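Koltel Piler bowl: two months of popcorn, salad and one drop

I bought the Piler in June, in the orange, after going back and forth with the green one for way too long. It's the big bowl in the Koltel line and I wanted something for salads that wasn't my old steel mixing bowl, which makes every dinner look like I gave up halfway through cooking.

First thing, the color. I love it! It's a proper orange-red and you can get light through it, so it goes deeper and redder toward the edges and stays bright orange on the rounded part. On my white table it looks fantastic. I had worried it would read as a kid's bowl (the listing photos are pretty flat) but the shine helps a lot.

The rim is thick, and I mean that as a compliment. I carry it with one hand when it's full of popcorn and it doesn't dig into my fingers. My Purba bowl has a thin little lip and I always feel like I'm about to lose it on the way to the couch.

Size is good for four people if salad is a side. Leaves stay in when you toss, mostly. If you're doing a main dish salad with chicken and everything, you'll want the next size up, and Koltel doesn't make one yet.

Now the gripes. It shows fingerprints like crazy, so if you're putting it out for company, wipe it down right before. Tomato sauce left overnight gave it a faint cloudy ring that took a couple of washes to go away. And the round shape means it's a pain on the top rack of my dishwasher, where it flips over and fills up with gray water unless I wedge it between two mugs. I mostly wash it by hand now.

I did drop it once, from counter height onto tile. It bounced, my dog left the room, and I can't find a mark on it anywhere.

Compared with the Florex one my sister has, the Piler is shinier and a bit heavier, and hers stacks better. If cabinet space is your big problem, get the Florex. I'd still pick mine for the color alone, and I'm already thinking about the small one for chips.

Four stars out of five, with the missing star for the dishwasher business.
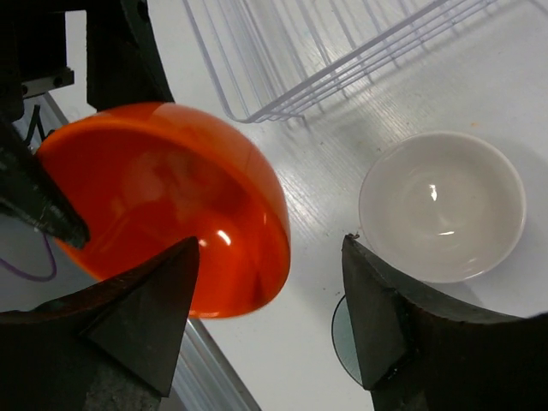

Honeylyn Tiongson
Kitchen and table reviews. Next up is the small Piler, if the orange comes back in stock.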